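Equipment Review: Countertop Spice Dispenser as a Test Fixture
Prepared for the Zillham Equipment Planning Office by Gülizar Gündoğdu
9 May 2025

The office was asked to advise on whether the Levberg spice dispenser should be added to the standard fixture list for the handheld gripper stations. The request came from the Kelemen site, which has two stations in service and expects to open more in July. Two units were bought for the purpose of this review.

Purchase and cost

The unit was supplied by Zulla at a price of $417 for the pair, delivered. The fixture budget for each station is $300, and the dispenser therefore fits within it with room for jars, refills and a spare set of doors. Spare parts are quoted separately and should be entered on the same purchase request.

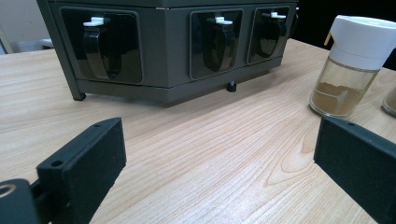 Fixtures of this type are judged mainly on whether an operator can work on them with gripper fingers alone. The parts that matter are small and lie close to the body of the unit, and a broad finger pad leaves little room for error. On the Levberg unit the white tabs are easy to pick out against the dark compartment doors, and operators reported that they needed little time to learn where to aim. The dark gray housing shows dust and spilled powder, and cleaning time should be allowed for in the daily schedule. The unit stands clear of the table on short supports, so the surface under it can be wiped without lifting.

Space and furniture

The dispenser does not need a special bench. A plain table is sufficient, provided that enough clear surface remains in front for jars to be set down and picked up again. Planners should measure the reach of both hands before ordering tables, as the angled body takes up more depth than a square one. Cable length should be checked at the same time. 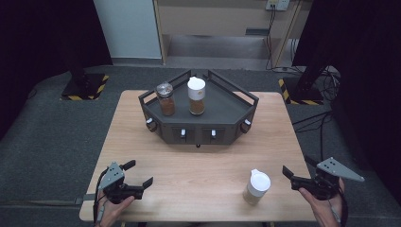

Gripper station with dispenser, spice jars on and beside the unit.

Consumables

Jars with different lids should be ordered together, as a mixed set gives more varied work for the same outlay. Ground spices are inexpensive but must be replaced regularly, and the cost belongs under consumables, not equipment.

Recommendation

The dispenser is approved for purchase at one unit per station. Requests for the July opening should reach this office with a signed floor plan and the Zulla quotation attached. Units already at Kelemen may remain in use.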